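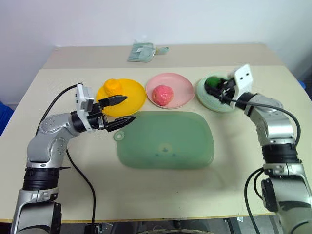
Mavis Mbeki told us in January that she would believe in the arms when they could put a piece of fruit down without her wanting to pick it up again and check it. Her remark has been pinned over the prep bench at Futcombe ever since, and we have used it as our informal standard for this whole stretch of the grant. She still checks. She checks a lot less!

Progress report to the Staltach fund, May 1, 2018
Project: two-armed fruit plating, Futcombe kitchen
Prepared by Mortimer Ridgeway

Where we are

The plating station works, and I'm very happy to be writing that. It is a two-armed setup with parallel grippers, a sensor module at the wrist and colored plates in a row, one fruit to a plate. In our last run of 90 placements, 72 ended with the fruit on the right plate and no help from anyone. In January the same test gave us 59. Most of the gain came from slowing the last bit of the approach, which Mavis suggested after watching the arms for one morning (we had spent weeks on the camera settings).

Round, firm fruit is going well. Soft fruit is still hit or miss, and we have not tried berries. The remaining misses are mostly fruit that rolls after release, plus a handful where the gripper closed too high and let go early.

What has changed for the staff

The breakfast crew used to start with a long spell of setting out fruit plates, always the same two people, always standing in the same spot. On trial mornings one of them now looks after the station and the other goes straight to hot food. The crew rotates the job, and everyone on the early shift has had a turn at it. Nobody's hours have been cut, and the agreement we signed with the staff before starting says they won't be during the trial.

It has also added work, and I want that on the record. Somebody has to load the fruit, wipe down the gripper fingers and restart the program when it stalls. Two of the crew like this part very much and have asked for proper training. One has asked not to be put on the station at all, and we've respected that. The cables were a common complaint at the start, so we are rerouting them to leave more room for people reaching across the table.

Cutting

We have not started on cutting. The plan is for a person to do all the knife work and for the arms to handle the board and the plates. The crew asked for it to be done that way and we agree with them.

Money

The El Sherbiny workshop repaired one wrist joint under the service plan, so nothing came out of the parts line. We have some $2000 left for training and would like to spend it on the two crew members mentioned earlier, if the fund has no objection.

Next

Nillus, our second kitchen, wants to see the station before agreeing to host one. Mavis has offered to run that visit herself. Before then we'll repeat the placement test with softer fruit and send you the results, good or bad, along with the crew's comments in their own words.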